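Setting up a drip watering kit for your seed trays

Okay, so you've read the shopping list section and you've got your Kisora drip kit out of its box. I've put this kit together more times than I'd like to admit (I move my seedlings around a lot), and this is the order that works for me. The booklet that comes with it starts with the timer. I start with the reservoir, and I'll get to the timer at the end.

What should be on the table before you start

The main reservoir with its lid, the coil of thin tubing, 56 drippers in a little bag, the timer head, the filter sock and the two wall clips. You'll also want scissors, a mug of hot water and an old towel. If your bag of drippers is short, write to the shop before you start cutting tube, as they'll ask for the unopened coil back.

Setting up

1. Rinse the reservoir and let it drain upside down for a few minutes. Mine always has a bit of plastic dust in the bottom.

2. Pull the filter sock over the intake until it clicks past the ridge. You should feel it more than hear it!

Caution: don't run the pump without the sock on, even for a quick test. One crumb of potting mix will jam it, and then you're taking the whole head apart with a tiny screwdriver.

3. Work out where your trays will live before you cut anything. Leave yourself room between them for your hands, and keep the whole lot lower than the top of the reservoir lid or the flow gets weak and sputtery.

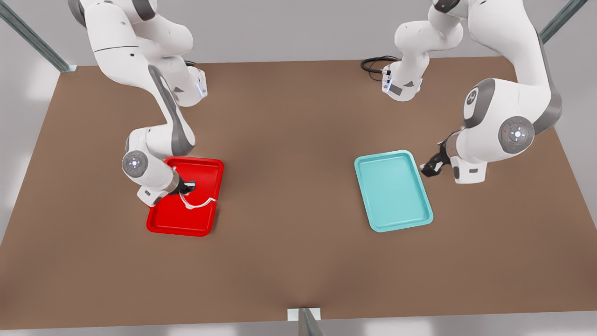 I plan for a main line along the back and short side lines coming forward, with each side line no longer than 5 feet. Past that, the drippers at the far end barely bother. If you have a long shelf, two short lines will treat you much better than one long one.

4. Cut the main line a hand's width longer than you think you need. You can always trim it later (ask me how many connectors I've bought from Ernia because I trimmed first).

5. Dip the end of the tube in the hot water while you count to ten, then push it onto the connector with a twist. Cold tube will fight you the whole way.

Note: the newer Haddad connectors fit this tubing too, but they're a snugger fit and you won't get them off again without cutting. I save those for the joints I'm sure about.

6. Punch your dripper holes on the top side of the tube, not the bottom. Holes on the bottom clog with silt within a month or two. Push each dripper in until the collar sits flat.

7. Level your trays. Set a tray down, pour in a cup of water and see where it gathers. If it all runs to one corner, slide a bit of folded card under that side. A lopsided tray means soggy seedlings at one end and crispy ones at the other, and no dripper setting is going to fix that for you.
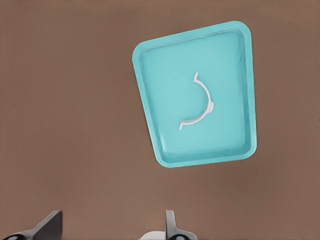
8. Fill the reservoir to the lower line and run the pump by hand for 5 minutes. Walk along the line with your towel and look for beads of water at every joint. A slow bead usually goes away if you push the tube on a little further. A spray means the tube is split, so cut that end off and do step 5 again.

9. Now the timer. Hold the round button until the light blinks, then press once for each watering you want per day. I use 2 in spring and bump it up in July when the back porch turns into an oven.

Caution: unplug the timer before you top up the reservoir. The cord runs right past the fill hole, and it's very easy to splash it.

If you're using liquid feed

Clonent feed goes in at half strength for the first couple of weeks. Full strength leaves a white crust on the drippers, and you'll be poking them clear with a pin. Flush the line with plain water every time you change the mix, and wash out the filter sock while you're at it.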